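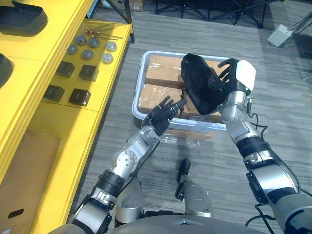

Suvemley tote bin, white, the big one

Quick one as I'm meant to be packing. Had two of these since last August and just ordered another, so that probably tells you what I think, but there are a few niggles and the listing doesn't mention any of them.

What it is: white plastic, rectangular, raised rim all the way round. No lid. I repeat, NO LID. You buy the lid separately and it was out of stock both times I looked. Fine for me, I want to chuck things in and get at them again. Not fine if you're after something for the loft.

What I use it for: stock, mainly. I sell slippers and shoes from the back room and everything used to live in carrier bags. Dreadful. Now the pairs waiting to go out sit on the shelves and the bin goes on the floor next to them for boxes. Boxes in film go in flat, odd shoes on top. A boxed pair sits level if you put the box in first and don't try to be clever about it. Stand the boxes on end and they lean, then the lot slides to one side when you lift.

Good things first. It's stiff. The cheap Bikham one I had before went banana shaped as soon as you picked it up with anything in it, and one corner split over the winter. This hasn't bowed. The rim is decent to grip, bit sharp underneath on one of mine where the moulding wasn't trimmed, I took a nail file to it and it's been ok since. Wipes clean with a damp cloth. Being white you can see what's at the bottom, which matters more than I expected when half of what you sell is black. I lost a black insole in a dark grey crate for weeks.

Also slides well on carpet. Hard floor, less so, it makes a horrible scraping noise and Kuo-hua downstairs has mentioned it. Felt pads didnt stick to the base. Tried two kinds.

Bad things. White shows every scuff. Mine looked tatty inside a month. Packing tape leaves a grey gummy line and you need something stronger than washing up liquid to shift it. And loose wrap is a pain, the bits of film off the boxes cling to the sides and then trail over the front and get trodden on. Not really the bin's fault but a paper sack doesn't do it. I keep meaning to clear the film as I go. I don't.

It doesn't nest very well either. Two empties jam together if you press down at all, and then you're sat on the floor with one between your knees pulling. Put a bit of cardboard between them.

Price: I paid 5 pounds more than the Bikham and would again. Delivery was slow and the box it came in was enormous. Hui-mei got hers from the Yau shop and said it came with a label holder clipped on the end, mine didn't, so maybe ask before you order. I wrote to them, no reply yet.

Would I get the smaller size? Had a look at Ngan-ling's. Too shallow for shoe boxes, they stick up over the rim and you can't put anything on top. Nice for socks and laces and that sort of thing. For boxes get the big one.

One more thing as someone asked under my last review. Yes it'll go on a shelf but measure first, the rim sticks out further than the base and that's the bit that catches. Mine live on the floor so I've never had to care.

4 out of 5. Would be full marks with a lid in teh box and smoother edges.

Posted 21/07/2024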